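Subject: Re: [binswap] deep metal bins, worth the floor space?

Hi all,

> We're thinking of trading our flat trays for one of those deep
> metal bins, like the Fledama ones. Does the bottom hold up, or
> does everything just end up in a heap you can't sort? And what
> do you put in it?

We've had ours over at the Siregar building since April, so I can answer most of that. Short version: get one!

1. Getting small stuff out
Sloping walls are your friend. Things slide down to the bottom instead of hiding against the sides (our old Zakenley crates were awful for that). I'd keep it to a handful of pieces at a time – once we dumped in 30 and spent half the morning digging.

2. Height
Set it on or against a bench, never on the floor. Your back will thank you. I think our bench top is roughly 900 mm off the ground and that suits everyone here, tall or short.

3. The floor of the bin
It will get scuffed and smudged, no way around it. I tried a rubber liner from Wellel and pulled it out again after a week because the edges curled up and ate the little parts. Bare metal is fine. Bright colored pieces show up nicely against the gray, scratches and all, so if you get to choose your colors, go loud.

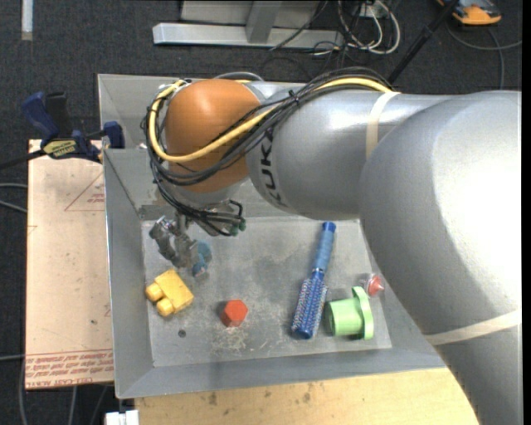
4. Cleaning
Damp rag, then a dry one. I skip the scouring pads now, they only add more scratches. If yours has a hole in the bottom, check under it before you sweep – I've lost screws that way.

Shout if you want the measurements and I'll go find my tape.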